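I put off writing this one up for ages, but Toshiko Nishimura asked how I get through the towel pile so fast (hers lives on a chair for a week, she says), so fine – my towel routine, start to finish!

## Before you fold

Clear a table first. A bed works too, but it's soft and everything slides toward the middle. Then shake each towel out hard, twice, and pull the corners square. If the hems have curled up in the dryer, smooth them with your palm now, while you still can. 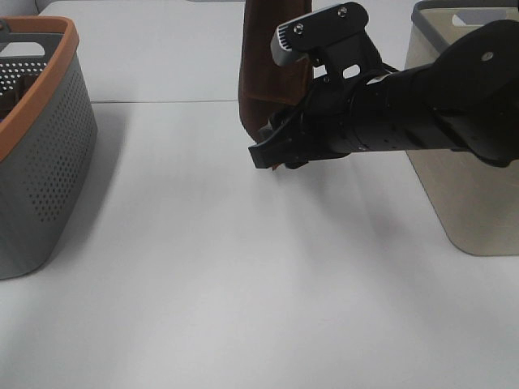 Folding goes much quicker once you stop carrying things back and forth. I used to walk every single towel over to the closet in our place on Ploltcombe, one at a time, like a crazy person! Now I keep the gray laundry basket with the orange rim at the left end of the table and the beige bin at the right, with the space between them free for folding. Unfolded stuff comes out of the basket, finished stuff goes in the bin, and my feet stay put. If you're left-handed, try it the other way around.

## The fold

1. Lay the towel flat, long side facing you.
2. Bring the left edge over to the right edge and line up the corners.
3. Fold in half again, same direction.
4. Now fold it in thirds from the bottom, pressing as you go.
5. Turn it so the smooth fold faces out.

Hand towels get the same treatment minus step 3. I stack mine 7 high – any more and the pile leans. Brown ones go on the bottom in our house, mostly out of habit, and the guest set stays on top until June, when my sister comes.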